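Getting an old car ready for winter

20 November 2018

We had the first hard frost in Wostmont this week, so I spent the weekend on the car. It has 140 thousand miles on it and I would like it to last at least two more winters. I do the same jobs every November and I always forget the order, so I am writing it down this time.

Battery

Mine is five years old and it turned the engine over slowly on Monday's cold start last year, which I ignored until I was stuck in the parking lot at Marín. This year I took it in for a free test before anything else. It passed, but only just. I cleaned the terminals with baking soda and an old toothbrush, dried them and put on a little grease. The whole thing takes 15 minutes.

Wipers and washer fluid

I bought the cheap blades last year and they streaked by January. This time I paid more. The summer fluid has to go before the real cold comes, so I ran the washers until the tank was nearly empty and filled it with the winter kind. If you mix the two it can still freeze in the lines.

Lights and fuses

Walk around the car after dark with everything switched on. I found one license plate bulb out. The rear defroster was dead too, and that was a fuse. Check the diagram in the owner's manual before you pull anything, and put back the same rating that came out. The colors help: on ordinary blade fuses red is 10 amps, blue is 15 and clear is 25. I keep a few of each in the glove box now.

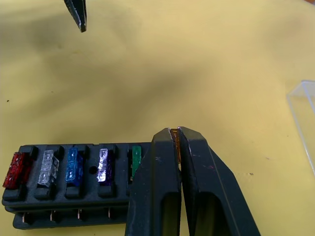
Tires

I put the snow tires on early because the road over to Drinitz ices up before anything in town does. A shop will do it for 60 dollars but I have a jack and a torque wrench, so I do it in the driveway. Check the pressure again after the first cold night. Mine had dropped by 2 psi.

What stays in the trunk

A blanket, a small shovel, a scraper, a flashlight, jumper cables and a bag of sand. I also put in a pair of old boots, after walking to the gas station in Prira in sneakers one time.

I still have to look at the door seals. The back left one sticks when it freezes, and I am out of silicone spray.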